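The Unhurried Table

A retired parish priest has written a book about grace before meals, and would like you to stop skipping it. By our books correspondent

August

6 comments | 20 shares

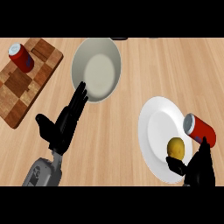
NUNVILLE, August

The author of The Unhurried Table has one condition before he will be interviewed, and it is that we eat first. He will not talk about a book on saying grace, he explains at the door, to somebody with an empty stomach and one eye on the oven. So we have soup, and before the soup we have a silence that goes on for so long that I open my eyes to check whether he is all right.

"You looked," he says afterwards, without lifting his spoon. "Everybody looks."

He was a parish priest for most of his working life and has been retired for long enough to be bored by it. The book began as a set of notes for a Lent course at his last church, grew into a pamphlet, and was then turned down by every publisher he sent it to except Skavham, a small religious press that seems to specialise in things other people have turned down. The first printing was 1000 copies. He assumed that most of them would end up under his bed.

"I'd cleared a space," he says. "I'd moved the suitcases."

The suitcases have since gone back. Skavham has reprinted, reading groups have taken it up, and he has had letters, a good many of them cross. The crossest came from a man in Plimel who objected to the chapter on restaurants, in which the author argues that if you are too embarrassed to say grace in front of a waiter you might ask yourself what else you are too embarrassed to do.

"He said it was easy for me, I had the collar. Fair point. I'd never thought of the collar as cheating, but of course it is. People expect it of you. They put their forks down before you've said a word. I wrote back and told him he was right and I'd change it in the second printing, and then I forgot to change it."

For a book of fewer than 200 pages it covers a lot of ground. There is a chapter on the Jewish blessings that come after a meal as well as before it, one on monastic silence, and one, easily the funniest, on the school dinner hall of his boyhood, where grace was said in Latin at such speed that for years he believed it was a single word. There is also a short and rather painful chapter on hunger, which he says he rewrote more often than any other and still doesn't like.

I ask what is wrong with it.

"It's too pleased with itself for feeling bad. You get that a lot in sermons. I've done it a lot in sermons. You tell people that others are going without, everyone looks at their shoes, and then it's coffee. I wanted the chapter to cost the reader something and I don't think it does. The reader gets to the end and has a biscuit."

This is the trouble with interviewing him. One arrives with a list of mild criticisms and finds that he has got there first, with harsher ones. When I say that the middle section wanders, he says it was worse before the editor saw it. When I say the last chapter stops very suddenly, he says he had run out of things to say and thought it more polite to leave.

He is firmer on the main argument. Grace, he maintains, has been let go by churchgoers without anyone putting up a fight, and it went because it seemed small. People will write to a bishop over a hymn book or a row of pews. They will not write to anyone because the family has started eating in front of the television.

"I don't mind the television," he says. "I want that understood, because I get letters about the television as well. Say it in front of the television. Say it over a sandwich in the car. My whole case is that it takes ten seconds and it's the only prayer that comes with its own reminder. You are going to be hungry again by one o'clock. You can't say that for Evensong."

Does he ever forget?

"Constantly. I'm halfway down a slice of toast before I remember. There's a paragraph on it. I say that you can be thankful for the half you've eaten and the half you haven't, and my editor wrote 'Is this theology?' in the margin. I never answered her."

The book's stranger pages concern a character called Qiu, a monastery cat who appears in none of the histories and whom he freely admits to having made up for the Lent course. Qiu waits by the refectory door through the whole of the Latin grace every day, and is held up as a model of patience until the monks discover that he has been in the larder beforehand. Some reviewers have found him twee. I was ready to agree, but he is the part of the book I have quoted most often to other people, generally while they were waiting to start their dinner.

There is talk of a sequel. Skavham would like one on fasting, which he regards as a poor joke to play on a man who has just written a book on lunch. He has managed an introduction, and tells me, with the first sign of an author's vanity I have seen all afternoon, that it comes to 2399 words. He has not eaten less while writing it. He has found that the work makes him hungry.

We finish with cheese. He cuts it, hands me the larger piece, and waits. It takes me a moment to see that it is my turn, and that he does not intend to help.

I got through it, more or less. He kept his eyes shut the whole time, or said he did.

The Unhurried Table is published by Skavham.

Share this article | Comments (6)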